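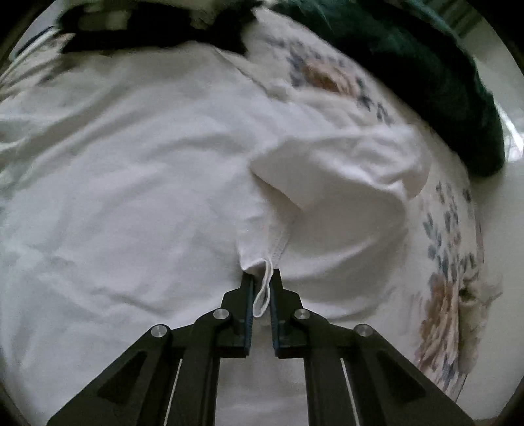
4 min read

Review: Plistemberg white cotton t-shirts, pack of three, after 26 washes

By Müzeyyen Soylu

I bought two packs of these in March and have worn them most days. I wash whites once a week, fold on the bed, and keep notes on how clothes hold up. The notes below cover all six shirts up to 29th August. I paid full price.

Fabric

The cotton is midweight. On the first day it feels a little stiff, and that goes away by the third wash. White shirts at this price are often thin enough to show the color of whatever is under them. These are better than most, though I would still wear a skin-tone bra or undershirt with them. The cloth creases in the dryer if it sits. If I take the shirts out as soon as the cycle ends and fold them right away, I don't iron them. If I leave them until evening, I do.

The white has stayed white. I use a plain powder detergent and no bleach. One shirt picked up a coffee stain on the front, and it came out after an overnight soak.

Seams and hems

Hems are where cheap shirts fail for me. The thread goes, the edge rolls up, and after that the shirt is only good for painting in. Plistemberg uses a double row of stitching at the hem and sleeves. On five of my six shirts, every row is still complete. On the sixth, the inner row came undone at one sleeve for the length of a fingernail. I closed it by hand in a few minutes and it has held.

The hems do not roll. They pull slightly at the side seams after a hot wash, and a tug while the shirt is damp fixes that.

The loop

There is a small hanging loop sewn into the neck. I did not expect to use it, but I hang the shirts on hooks behind the bathroom door and it saves the neckline from stretching. On one shirt the loop was sewn a little off center. You can't tell when it is on.

Fit and shrinkage

I am between a small and a medium in most brands and ordered the medium. Before the first wash the body was long on me. It lost some length in the first hot wash and nothing I could notice after that. The width stayed the same. The shoulders sit where they should. The neck is a plain crew, a bit high, and my sister returned hers for that reason.

If you want the length it has in the package, wash cold and hang dry. I tried that with one shirt for the first 11 washes and it stayed longer than the others.

Folding and storage

This matters to me because my dresser drawers are shallow. The shirts fold flat and the fold holds when you pick it up. I lay them on the bed blanket, bring in the sleeves, fold in half, then fold in half again. With thinner shirts the bottom layer slips out. These are heavy enough to stay together, and all six stand upright in one drawer with socks beside them.
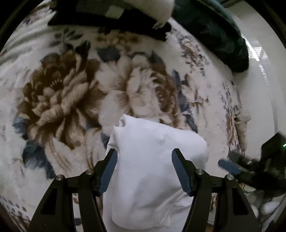

White cotton on the flowered blanket. The corners take a bit of smoothing.

One complaint about folding: the corners bunch up. The hem is thick where it meets the side seam, and if you fold there you get a small lump. Move the fold a little higher and it lies flat.

Compared with others

I have also owned the Wurkside three-pack and single shirts from Kılıçarslan. The Wurkside ones are cheaper and softer out of the bag, but they went gray on me and the hems curled. I gave up on them after one summer. The Kılıçarslan shirts are nicer, with a smoother cloth and a neater collar, but one costs nearly as much as a whole pack of these. I keep one for work dinners. The Cina shirts that people keep recommending were out of stock in my size both times I looked, so I can't say anything about them.

Packaging and ordering

They came in a paper sleeve with a cardboard insert, no plastic. The first order arrived on time. The second was sent in the wrong size, and the exchange took longer than I would like. Customer service answered my email the same day and paid for the return. The item number for the white medium is 638 if you are looking on their site, where the search does not work very well.

What I liked: hem stitching, weight, stays white, the hanging loop.

What I didn't: high neck, length lost in a hot wash, lumpy corners when folded, slow exchange.

Rating: 4 out of 5. I plan to order another pack before winter, in the medium again. If they bring out a V-neck I will get that for my sister.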